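Ninddale open day, 04/10/2026

Ninddale sits at the end of the bus line, in a former seed warehouse, and opens its workrooms to the public one Sunday in October. Admission was free. The desk had given out 394 wristbands by the time I left at three.

I started downstairs with the Dornetti bindery, where Reijo Kettunen was trimming notebooks and selling the offcuts by the bag. The line was long and the room was warm. I bought a bag of gray card and went up.

The second floor is given over to storage and small benches. Stella Koech showed groups of 15 through and answered questions about how the rooms are kept.

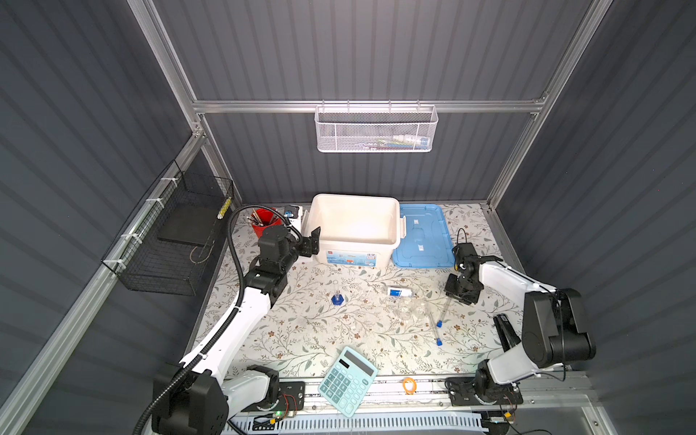 Photo: Selim Uysal / Ninddale

The table I liked best had a cream cloth with leafy vines and small brown flowers. A red holder full of pens and pencils stood at the back, near a big white storage box with latching handles, and a clear glass beaker almost disappeared against the print. Mesh baskets hang off the rails, a white one at the back and a black one on the left. I have been meaning to do the same over my own desk.

Lunch was lentil soup and bread in the yard. Parking is tight, so take the bus. The next open day is in spring, and groups should write to Rhonda McIntyre at the front office.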